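# Chapter 7: Small Sterile Packs

Chapter 3 covered the handling of linen and non-sterile stock. The present chapter deals with single-use dressings supplied sterile in sealed packets, chiefly gauze swabs. The packet is a barrier as well as a wrapper, and the contents count as sterile only as long as the barrier holds.

## 7.1 Terms

**Primary pack** – the sealed packet in direct contact with the dressing.

**Shelf pack** – the carton in which primary packs are delivered and stored.

**REF** – the manufacturer's catalog number. It identifies the product and is the number to quote when reordering.

**LOT** – the batch code. It identifies a production run and is the number to quote in a recall or a complaint.

The two numbers are often confused in stock records. A REF entered in the LOT column cannot be used to trace a batch, and the whole shelf must then be checked by hand.

## 7.2 Inspection before use

Read the label first, then check the seals and both faces of the packet. Creasing alone does not show that the barrier has failed, but a fold can hide a pinhole or a split, and it can make small print unreadable. Flatten the packet gently on a clean, dry surface and look along each fold. Discard any packet that is torn, punctured, stained, damp, or open at a seal.

Labels on dressings sold in several countries repeat the product name in each language. Record the English name together with the REF. Exercise 19 at the end of the chapter gives practice with mixed labels.
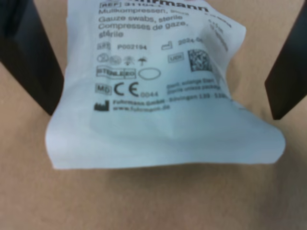

*Department of Sterile Supply and Ward Stores, Room 402*

Gauze swabs, sterile, labeled in German, English and French. The LOT code is P002194. For the layout of the stock record, see Section 7.3.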